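Drendwood Citrus Press, the 40 dollar one

I have owned five juicers and liked one of them, so take my enthusiasm with a pinch of salt. The Drendwood is a hand press with a long lever, and it wants you to work for your breakfast.

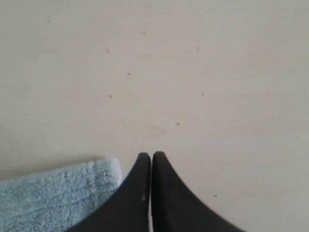

Oranges come out beautifully. Six small ones fill a tall glass, with enough pulp to feel virtuous. Limes are fine. Grapefruit has to be quartered and bullied.

The electric Kassa costs $69 and sounds like a moped. My neighbor Rhonda Cormier swears by hers, and I can confirm that she uses it at dawn. 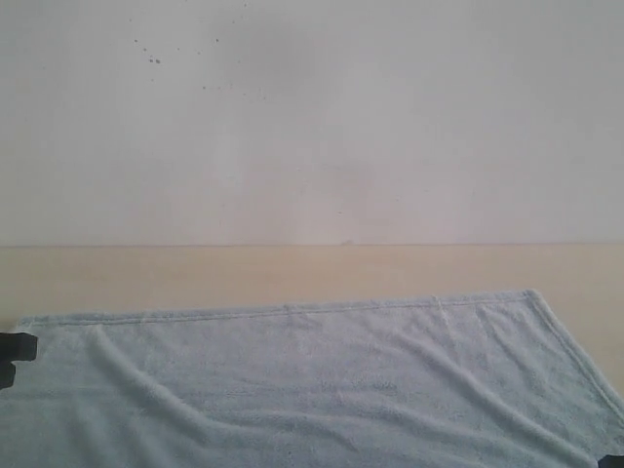

The wall, speckles and all.

Cleaning is where I got grumpy. The strainer has a lip that hoards pulp, and the manual suggests "a soft brush," sold separately, naturally.

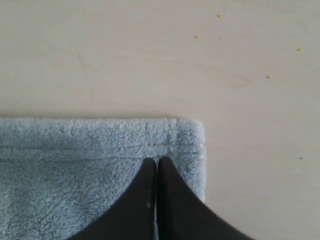
Seeds are the other complaint. The strainer catches the big ones and waves the little ones through. Picture yellow specks like the ones on that pale wood, only in your teeth. I now pour everything through a tea strainer, which feels like paying twice.
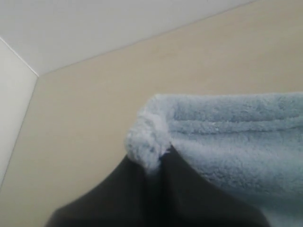

The lever is still stiff after almost a month, and my right arm is getting ideas. Four stars for oranges, two for grapefruit. I'm keeping it.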